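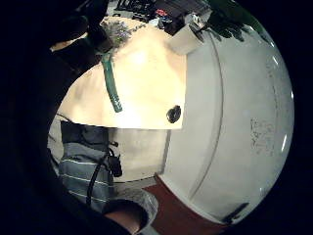

Why lock the list before printing walk sheets, a reader of the last edition wanted to know, when the Millusdale office had always printed first and fixed things later? Fair enough. The Millusdale office also knocked on the same door four times in one weekend and lost that vote, plus the neighbor's. Lock the list first.

Section 4: Setting up Lanton for a door-knocking weekend
Revised 28 Apr 2022

This section assumes you have installed Lanton, signed in as campaign manager, and found the person who has the password to the voter file. If you are still on the third of these, go back to Section 3 and bring coffee.

4.1 Import the voter file

1. Open Lists and choose New Canvass.
2. Pick the file your county sent you. Lanton reads most formats, including the one your county made up.
3. Match the columns. "Party" means party registration. In the sample file it is also the name of a column about the June fundraiser, so look twice.
4. Press Check. Lanton reports duplicates, missing house numbers and voters born in the future.
5. Fix what you can and press Lock.

Note: The sample file has 906 voters in 17 precincts, all in a town called Huerta where turnout is excellent and everyone is home at dinnertime. Practice on it. Do not get used to it.

Caution: Unlocking a list after sheets are printed cancels every code on every sheet. Lanton asks you to confirm. It asks once.

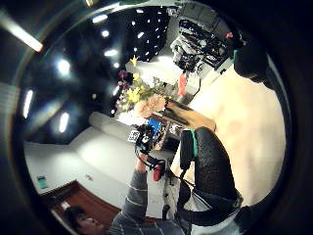 Mixed bouquet with a peach-pink carnation.

4.2 Cut the turf

1. Open Map and select a precinct.
2. Draw a line around the streets for one team. A team is 2 people, one to talk and one to hold the clipboard.
3. Check the door count in the corner. It turns orange when the turf is too long for an afternoon.
4. Name the turf. Use the street names. "Bob's area" will mean something to Bob.
5. Repeat until the whole precinct is colored in.

Note: Lanton does not know about hills, rivers or gated driveways. Walk-time estimates are made by a computer that has never carried yard signs.

If two turfs overlap, the shared doors go to whichever was drawn first. You can change this under Map > Overlaps, but tell both teams. 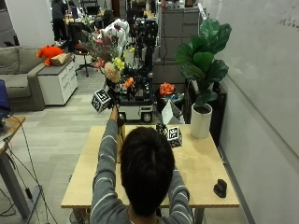 Precinct maps print at full size on the Flunduvard plotter, and the candidate will want to see them all at once. Print one per precinct and write the precinct number on the outside edge before you roll it. Folding puts a crease through the map, generally along the one street everybody is arguing about. Something the shape of the tall, narrow box standing on the table, tipped neither way, suits rolled maps well - put the numbered edges up and you can pull the right one without unrolling the county.

4.3 Print the walk sheets

1. Load plain paper. A tray of 400 sheets will do a small race.
2. Choose Print > One Turf and print a single packet.
3. Scan the code in the top corner with the Lanton phone app. The turf name should come up.
4. If it does, choose Print > All.
5. If it does not, clean the printer glass, turn off Toner Save and try again.

Caution: Do not write in the code box. It is blank around the edges on purpose, and canvassers see it as a place for notes about dogs. Dogs go under Remarks. 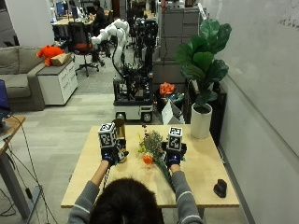
Brass-colored vase, upright on the tabletop.

4.4 Enter the results

1. Collect every packet, including the ones with nothing on them.
2. Scan the code, then key in the answers from 1 (strong support) to 5 (strong opposition).
3. Use 9 for not home. A 3 means the voter said "undecided" out loud, and is not a polite way to record a closed door.
4. Press Close Turf when the last door is in.

Note: A turf made up entirely of 1s will be flagged for review. Either the candidate grew up on that street or your team had lunch on it.

Closed turfs appear in the nightly report at midnight. To reopen one, see Section 6.2, Corrections.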